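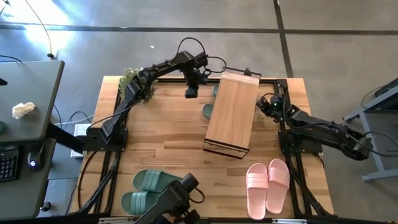

Figure 6.1 Three robot arms at a wooden worktable, with a shoe stand and pairs of slides.

Chapter 6
When the Arms Move In

Waltside, July. Returns room of a footwear seller, Bravetti. Used to be four people on a shift, all hands – pair the shoes, check the straps, onto the stand, next. Now three arms do the pairing and two people look after them.

What changed? Ask Joelle Aoun, 20 years on the floor. Her back is better. Her day is longer in the head. "Before, I finished a box and it was finished. Now I wait for something to stop." She clears stops, resets, logs them. 36 on a bad shift. Nobody timed her breaks before; the log does that now, more or less by accident.

Pay went up one grade. Two coworkers moved to packing, one left. Same machines, very diffrent stories, depending who you ask.

Keep three questions in mind as you read:
Which tasks went, and which ones came in?
Who decided, and who was asked?
Who holds the know-how when the arms are down?

Section 6.1 takes the tasks. Section 6.2 is on training – short, but do not skip it. The Clutgate case (6.3) shows a site where workers had a say in the layout from the start, and what they they got for it.

Key terms: task shift, deskilling, line of sight, stop log.

Before you go on: list every job you did by hand this week. Mark the ones you would give away.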